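Teaching by Demonstration working group
Minutes of the meeting of 26 October 2018, Seltdale site

Chair: Italo Ferraro
Present: packaging, software and maintenance leads, plus the line supervisor from Futton
Minutes: packaging lead

1. Previous minutes

The May minutes were accepted with one change. Item 4 said the group "was convinced" by the hand-guiding trial. It now reads "watched" the hand-guiding trial.

2. Bench task

Software reported on the tabletop setup. The task is still one small brown block and one round white bowl on a black mouse pad, with the operator driving the arm remotely. Each run is recorded and goes into the Plonari training set. The Futton supervisor asked what a brown block has in common with anything shipped from Futton. Software said the block stands in for a small part and that the bowl sets a boundary the arm has to respect. The supervisor asked for it to be minuted that she did not find this a full answer.
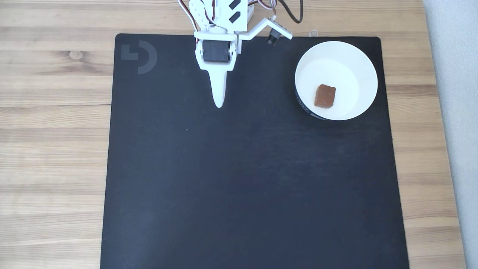
Ferraro said the group had been at one block and one bowl for long enough and he would like to know what comes after. Software wants to finish the current batch first. Changing the task partway would mean splitting the data, and neither half would be big enough to train on.

Maintenance pointed out that the wrist camera sits on an angled bracket out to one side of the arm and asked what happens to the old recordings if that bracket gets bumped. Software said small shifts should be tolerable. Maintenance asked how small. No figure was available. To come back next meeting.

3. Number of demonstrations

The original plan from Besnard called for 1,000 recorded runs. The revised plan calls for 2,000. Packaging asked why the number had doubled when nothing about the task had changed. Software said the first estimate assumed more consistent operators. Discussion followed on whether the operators are inconsistent or were simply never told what consistent looks like – there is no written instruction on where the gripper should approach from, how high it should travel, or whether a second try at a grasp spoils the run.

The chair asked to see the discard list. In the last batch, 51 runs were thrown out. The reason column says "bad" for most of them. Ferraro said he could not approve more operator hours on the strength of the word "bad."

4. Hand guiding against remote control

Packaging repeated its view that moving the arm by hand is faster to learn and that new people pick it up without a training session. Software does not want to go back to it. With hand guiding, the operator's fingers and sleeves end up in the camera view, and those will be missing when the arm runs alone. Packaging accepted the point about sleeves but said remote control has its own trouble, mainly that people overshoot and then creep back, and the recording keeps the creeping.

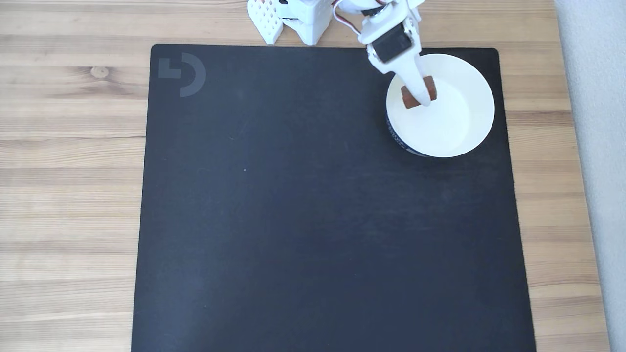 Maintenance asked whether anyone had compared the 2 methods on the same task with the same operator. This has not been done. Besnard sent over a chart in which remote control comes out ahead, but the chart does not say who was driving or for how long they had practiced. The group agreed to set it aside until Besnard can supply the numbers behind it.

5. Request to move to the line

Besnard has asked for a slot on the Futton line in the new year. The supervisor is against it. Her line does not run with a person standing by to take over, and she has not been shown a single unattended run from start to finish. Software said unattended runs exist. She said she would be glad to come and watch one, and that she would pick the time.

No slot was granted. Ferraro will write to Besnard.

6. Actions

Software: write one page on what counts as a good run, including retries.
Software: go back through the discarded runs and give each a proper reason.
Maintenance: mark the bracket position and report on how far it can move before anyone should worry.
Packaging: find one operator willing to do the same task by hand and by remote, same block, same bowl.
Chair: letter to Besnard about the chart and the Futton slot.

7. Any other business

Packaging asked who is paying for operator time after the current batch – Seltdale or Besnard. The contract can be read both ways. Chair to check before the letter goes out.

Next meeting to be set once the one-page instruction has been circulated.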